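Review: the Justum two-finger gripper kit, after 59 evenings

Posted by Funmilayo Edet, April 4, 2026
Filed under: workshop, grippers, money I could have spent on the bathroom

I should declare my interests. I paid full price for the Justum, I assembled it twice, and I still have a small grudge about the second time. Omolara Ugwu, who shares the bench at Carkcombe with me and owns half of the arm, has a larger grudge and asked for it to be noted.

Our project is a robot that plays board games with whoever is sitting opposite. It's called Fu, after a naming discussion that ran longer than the wiring did. Fu has to pick up a die, let go of it somewhere sensible, and shift a playing piece along a printed track. A four-year-old can do all of this, with jam on both hands. We gave ourselves until the end of summer and it is now April.

What's in the box

You get the gripper, a mounting plate, a bag of screws, a cable and a folded sheet of instructions in a type size I associate with insurance. The screws are good. The instructions skip from step 7 to the photograph of the finished article, and I spent an evening in the space between.

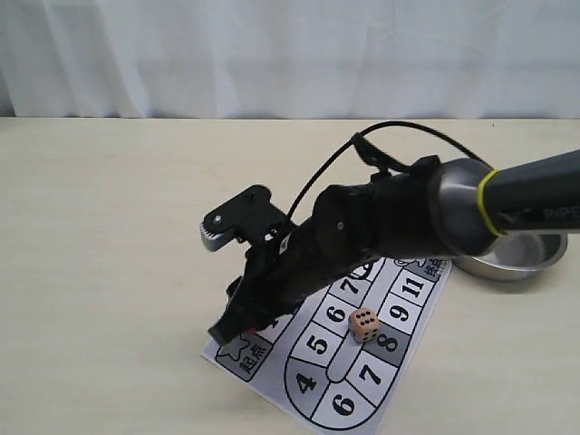
Fitting it took Omolara and me two evenings, the first of which we have agreed to call practice. The plate went on the wrong way round because both ways look right. Once it's properly seated there is no play in it at all, and I leaned on it harder than the warranty would like. Our previous gripper, a Fulto, wobbled like a shopping trolley from day one, so I'll give Justum full marks there and try to sound gracious about it.

Cable routing is left to your imagination. Leave plenty of slack. Our first attempt was very tidy, and when the wrist turned it unplugged itself with real conviction.

Picking things up

Dice are a miserable test for a gripper. They're small, the corners are rounded, and if you nudge one before the fingers close you have changed the roll, which causes arguments. I ran 56 pick-ups on a wooden die from random spots on the board and the Justum fumbled 7. Most of those were dice sitting at an angle to the fingers, so I blame my code for a fair share of them. The Fulto would have had the thing on the floor by lunchtime.

Playing pieces are easier. A plain wooden cylinder is about the friendliest object you can offer two fingers, and Fu will carry one along the track all afternoon without complaint. Something with a waist or a head, like a chess pawn, needs a slower approach and a bit of prayer.

The other trouble is paper. Our boards are printed sheets, and if you set the height a touch too low the fingertips catch the sheet and the whole game goes for a walk. I now program a small lift before every sideways move. Tape would also work, but Omolara has views on tape.

Noise and temperament

It whirrs. The colour of the sound, if you'll allow me that, is somewhere between an electric toothbrush and a disappointed dentist. You can talk over it. After a power cut it wakes up convinced that it is fully open, whatever the truth of the matter, and you have to home it by hand before it will listen to reason. Justum support answered my email in two days with a link to the instructions I had already complained about.

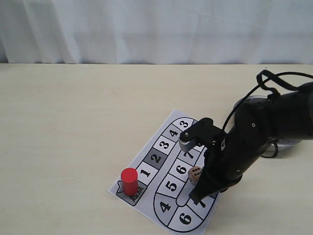 Should you buy one?

If you have an arm at home and want it to handle small, light objects, yes, with the grumbles above. If you need to lift anything heavier than an apple, look elsewhere. If you're coming from a Fulto you will feel as though you've moved out of a share house.

Omolara gives it a 7 out of 10. I'd go one higher if they'd print the missing steps. Spare finger pads are sold separately, naturally, and I've ordered 2 sets. Next job is teaching Fu to wait its turn, and I'll write that up when it has stopped cheating.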